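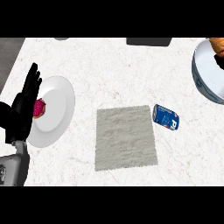 Can I seal a stone countertop myself if the first coat dried streaky?
Sure, as long as you take the streaks off first. Fresh sealer softens old sealer, so a light wipe of the same product, left for a couple of minutes and buffed hard with a dry cloth, clears most of it.

Ticket 1316
Product: Stillo stone sealer, 800 ml
Status: Resolved
Opened: Monday, 8:40 am

Customer message
Hi! I put your sealer on my kitchen counters over the weekend and I love how the sink side came out, but the long run by the window has cloudy swipes all over it. They only show when the light comes in low. I used the whole bottle. It feels a little tacky in two spots. Did I wreck it?

Reply 1
Not wrecked at all! Cloudy swipes plus tacky spots almost always mean sealer that sat on top and dried there. Could you tell us three things: what the stone is, how long you left the coat on before buffing, and whether the counter had been cleaned with anything waxy or oily before?

Customer message
The yard in Judthorpe sold it to us as marble, their slab number is 2236 if that helps. I left it on for 20 minutes because I got a phone call. Before that I used Semple spray, the lemon kind, for years probably.

Reply 2
Great detail, thank you. The slab number doesn't tell us much but the phone call does. On polished marble we like five minutes, tops. It's a tight stone and drinks very little, so a whole bottle is a lot for one kitchen.

Try this on a patch the size of a dinner plate first:
1. Open a window.
2. Put a small amount of fresh sealer on a white cotton cloth and wipe the patch until it looks evenly wet.
3. Wait two minutes. Don't answer the phone.
4. Buff with a dry microfiber cloth, then again with a second one.
5. Look at it in that low window light.

Please don't use vinegar or a scrub pad. Marble etches fast, and an etch mark won't buff out with a cloth.

Customer message
The patch is beautiful!! Did the rest after lunch. One tacky spot is still there, near the faucet.

Reply 3
So happy to read that! For the last spot, our bench guide says to go to the Emex solvent wipes - one wipe, flat hand, straight strokes, then rinse with plain water and dry. If it drags, stop and give it a day.

Customer message
Used two wipes in the end. Gone. I did the water drop test too and the drop sat there like a little bead.

Closing note
Sealer residue from long dwell time, cleared with re-wet and buff, last spot with solvent wipes. Told customer to keep the counter free of standing water overnight and retest with a water drop in December. Suggest we make the dwell time bigger on the label - it is in tiny print on the back, under the recycling symbols.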